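Notas para a fala – automação na bancada, o que muda pra quem trabalha nela
(versão corrida, não ler tudo!!)

Abrir sem slide de empresa. Perguntar quem na sala já treinou um colega novo. Deixar as mãos levantadas um tempinho.

Depois a Toivonen. Oficina de peças pequenas, 4 pessoas na bancada, 3689 itens no catálogo. Tudo em caixinha, gaveta, divisória. Trabalho chato de automatizar – plástico fino, transparente, cada gaveta puxa de um jeito.
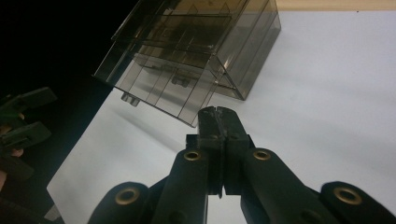
Rodport, fevereiro

Primeira semana com as garras de mão. Josefien Vandenberghe estava há anos no setor e de repente tinha que fazer devagar o que fazia sem pensar. Citar a frase dela: "passei a manhã reaprendendo a abrir gaveta". Pausa, costuma rir alguém.

Ponto 1 – o conhecimento era dela. Quem demonstra ensina, e isso não estava no cargo nem no salário. Levou meses pra entrar. Falar disso sem pressa, é o centro da palestra.

Ponto 2 – ritmo. 1241 demonstrações gravadas, 468 descartadas. Pra gerência, desperdício. Pra equipe, foi onde se aprendeu mais, pq alguém tinha que dizer o motivo do descarte em voz alta.
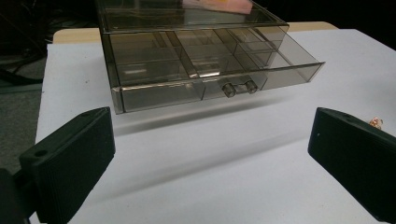 Ponto 3 – o corpo. Punho cansa diferente. Thijs Groen pediu rodízio a cada hora, a chefia achou exagero, depois copiou pra unidade de Clotley. Contar rapido, não virar anedota de herói.

Ponto 4 – medo. Não pular!! A pergunta "vou sobrar?" apareceu no primeiro dia e a resposta veio tarde e mal escrita, por email. Comparar com a Burkska, que pôs por escrito antes de começar: ninguém perde turno enquanto durar a coleta. Clima outro.

Se sobrar tempo: quem decide qual tarefa vai primeiro? Na Toivonen foi a engenharia. A equipe teria escolhido a reposição de estoque, que é o que dói nas costas.

Perguntas – se vier a de custo, mandar pra Josefien, ela tem a planilha e esta na segunda fila.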